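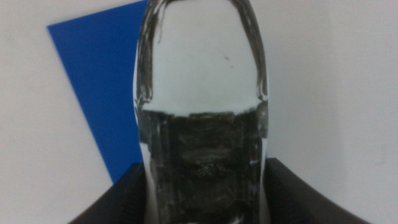

Agnese told me I should've sung the slow one. She said it right there in the wings, before I'd even gotten the earpiece out, and then she hugged me so hard my sequins left dents in her arm.

So yeah, the Postholm tribute night. There were 2,436 seats, and I had one verse and half a chorus in a medley for the Kopecký Sisters, who were sitting in row one in matching green. My mom raised me on those two! I came in early on "Washam County Line" (by a whole beat, which on live TV feels like a weekend) and the older sister just grinned and clapped me back into time. 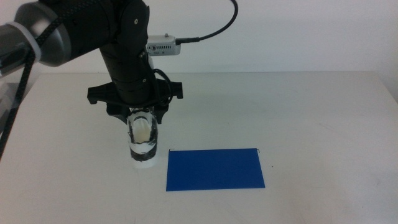 I watched the replay at my cousin's the next day, under a blanket, through my fingers. The band covers for me so fast you'd almost miss it. Then comes the close-up, and my left hand is clamped on the mic stand, stiff as that black robot arm with its white cup, like somebody had to program me to let go. I screamed into a pillow. My cousin rewound it twice.

And then my phone rang, and it was the younger Kopecký, asking if I knew the slow one. I said I did. I'd have it learned by dinner.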